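3.2 Study area and household sample

The survey was carried out in Grosley and in the neighbouring district of Ivuvside, where kerbside collection of flexible plastics began in July. Before that date, households in both places could only return film, wrappers and snack packets through collection points at larger shops. Rigid plastics such as tubs and trays had been taken at the kerb for several years under the same contract.

Invitations were sent to 3,000 addresses drawn from the council tax list, with flats above shops and student halls left out. Of these, 1,433 returned the first questionnaire and 241 agreed to keep a packaging diary for four weeks. The diary group was older than the wider sample and more likely to own their home. We return to this in Section 5, where the results are weighted by age and tenure.

Respondents were asked which bin they would use for each of twelve common items, how sure they were of the answer, and where they had learned it. The items were chosen from a longer list tested in a pilot at Teuber. Three items on the pilot list were dropped: two because almost every respondent gave the same answer, and one (a coffee pod) because the local rules changed during the pilot.

Items were grouped by material and by form. A snack packet and a carrier bag both fold flat, but respondents in the pilot spoke of them very differently, and we kept fabric bags as a separate group for that reason. Clear rigid containers were kept apart from coloured ones, as some households believed that only clear plastic was accepted.

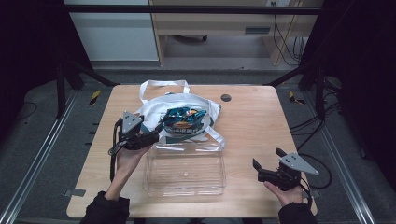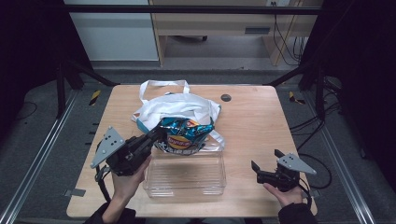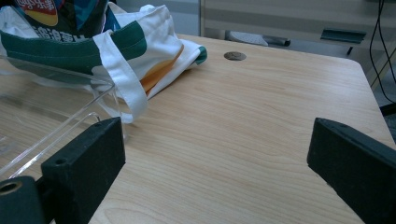 Figure 2. A wooden table.

3.3 Diary coding

Diary entries were typed up and coded by two members of the team working separately. Each entry was given a material code, a form code and a disposal code. Where the two coders disagreed, the entry was read again by both and a final code agreed. Entries that gave only a product name ("crisps", "salad") were coded by the usual packaging for that product, and were marked so that they could be removed in a later check.

After blank and repeated lines had been taken out, 3,049 entries remained. Entries made on the day of disposal were kept apart from those filled in later, as the pilot had shown that people recalling a day's waste tended to leave out small wrappers.

The disposal code had five values: kerbside recycling, general waste, shop return, reuse in the home, and other. Reuse was recorded only where the respondent named a purpose. A tub described as "kept" with no further note was coded as other. This is stricter than the rule in the earlier Rikine study, so our reuse results should not be compared directly with those reported there.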